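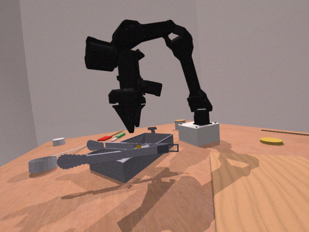
Grikari: learning tool use in simulation
Project gallery, last updated in February

On this page we collect material from Grikari, our study on how a robot arm can learn to work with ordinary kitchen tools. All training is done in simulation. The method was developed by Nuria Worku and Nobuhle Jacobs at the Daltunside lab.

The question is simple to write down. If a policy has learned to handle a tool on a clean table, does it still manage when other things are lying near it? Many earlier policies of our group did not. They reached for the correct tool, but they planned as if the neighbors were not there.

The tabletop view
Tongs lie across a gray tray, with a measuring scoop on the left side of the table. The two gripper fingers point straight down over the tray. Long tools which cross another object are the difficult case for us, because the arm must choose where to hold them and also what it may touch on the way.

Objects and layouts
The tools are gray, and several of the small objects have a color: yellow, red, green. We generated 2402 layouts for training and kept 746 for testing. No test layout was shown to the policy during training.

Training
Each policy starts from 40 demonstrations and then continues with its own attempts. We repeated every run with 5 random seeds. The light direction also changes between layouts, so the shadows on the wood do not stay in the same place.

Result
The policy trained with clutter was better on the test layouts than the one trained on a clean table, and the difference was largest for the long tools. For small round pieces we found almost no difference. We do not yet understand this well.

Next step
We will repeat the test with the Mtshali object set, which has more tools with hinges. Questions about the layouts can be sent to Nobuhle Jacobs.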